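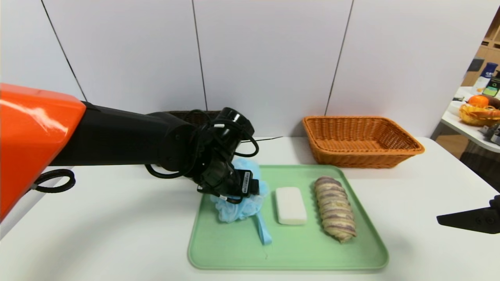
Perguntas frequentes - loja Wultitine

Qual o prazo de entrega?
2 dias úteis em Wastley, 4 para o resto. Pedido feito até às 15h sai no mesmo dia.

Tem pedido mínimo?
Não. Frete grátis só com o cupom Stillileo, um por cliente.

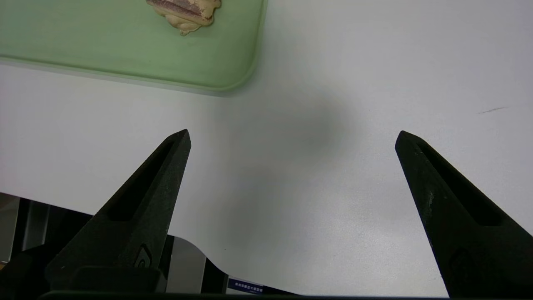 Posso trocar um produto aberto?
Sabonete aberto não. Esponja tambem não, é questão de higiene. Fechado, sim, com a nota.

Como lavo a esponja de banho?
Água morna, espremer bem, pendurar fora do box. Nada de secadora.

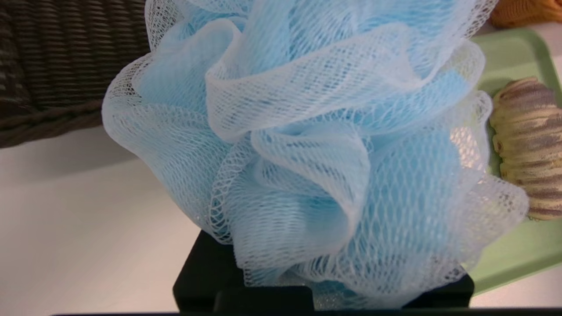
E troque de vez em quando, mesmo que pareça boa. Linha Shokri: mesma coisa.

Vendem no atacado?
Sim, a partir de 127 unidades. Orçamento por email, resposta no mesmo dia ou no seguinte.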